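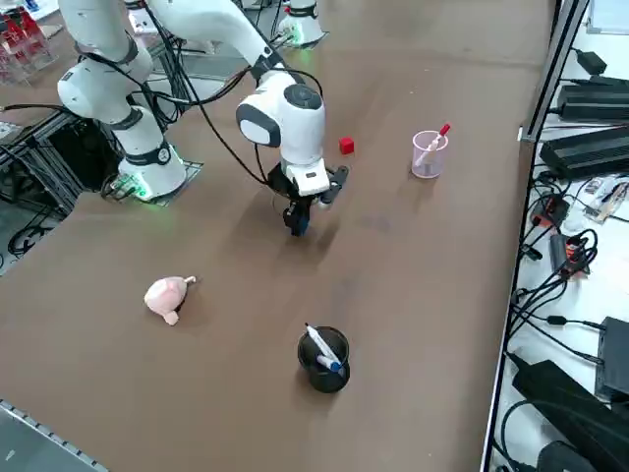 March 13, 2019

Both arms are talking to the same computer! I've been wanting to type that sentence since August, when we first hauled the table up the stairs at the workshop and discovered it was a good deal heavier than any of us had guessed.

If you're new here, Amundsen is the name of our two-arm sorting project. The goal is a pair of arms sharing one table and putting small stuff away where it belongs: markers in a cup, blocks in a pile, toys off to one side. My kids do the same job in under a minute when there's ice cream involved. Amundsen is slower, and I love it anyway.

Most of this week went into cables, again. I had the runs looped too tight at the wrist, so every time I sent an arm to the far corner of the table the cable would pull on the connector and the controller would throw a fault. I'd clear it, run it again, same fault. Valentyna Maksymiv took one look and told me to give it twice as much slack as I thought it needed and then a bit more. So now there are these big lazy loops hanging off everything and it looks like a vine got in through the window, but I ran the corner-to-corner test 80 times on Monday night without one fault. Eighty! I sat there eating pretzels and watching it go back and forth and I was completely happy.

The next headache was getting the two arms to agree on where the table is. Each one has its own idea of zero, measured from its own base, and if those two ideas are off by even a little then one arm sets a block down and the other reaches for a spot right next to it. I wrote a small calibration script (it's called Givemport, which was a typo in a folder name and has now been the official name for too long to change) that walks an arm through a grid of 41 points and works out the offset. First try, it told me one of the arms was under the floor. I had a minus sign wrong. Second try was much better.

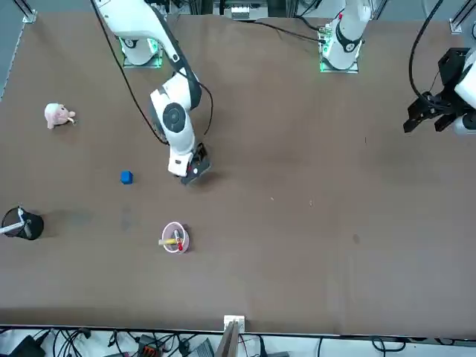

I've settled on a standard set of things for testing, so that I'm comparing like with like from one night to the next. The little cubes are the easy ones. They have flat sides, they don't roll, and the gripper is happy with them from nearly any angle. Markers are harder than you'd expect. A marker lying on the table is fine, but one leaning in a cup can point any which way, and if you grab it low the whole cup wants to come along for the ride. The plush is the one I'm most excited about, though. It squashes! The fingers close and keep closing, and the software has to decide when enough is enough. I've been tuning that threshold by hand and keeping notes, and the notes are up to line 301, most of which say things like "too soft" and "too soft again" and "whoa."

Shadows have been a surprise too. Our vision code (the Aver branch, for those following along in the repo) kept finding extra dark objects on the table that were only the shadow of the gripper. I spent an evening fiddling with filters before trying the dumb thing, which was moving the lamp. Moving the lamp helped a lot. I still want to fix it properly in code so it doesn't fall apart whenever somebody opens the blinds. 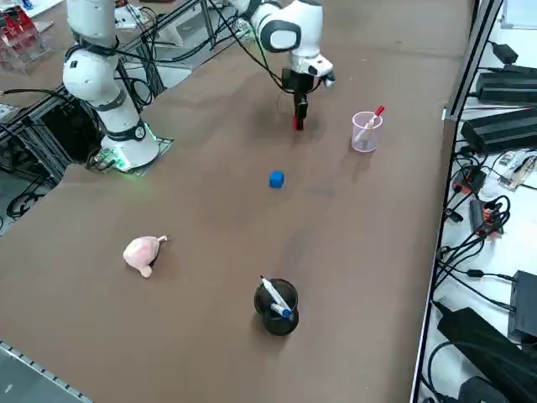 Gripper down over the table, with the blue cube and the plush still out.

Next up is the handoff, one arm passing a block to the other in midair. Valentyna thinks we should do it with the table as a middle step first, set it down and pick it up, and she's probably right, but I'm going to try the midair version at least once at very low speed with my hand on the stop button.

I also need to tidy the electronics shelf. Every power supply over there has a cord that's either a foot too short or a yard too long, and I unplugged the wrong one twice last week. Labels are coming. I bought the label tape and everything.

Somebody asked in the comments on the Jovasov post whether I'd share the calibration script. Yes! Give me until the weekend to take out the swearing.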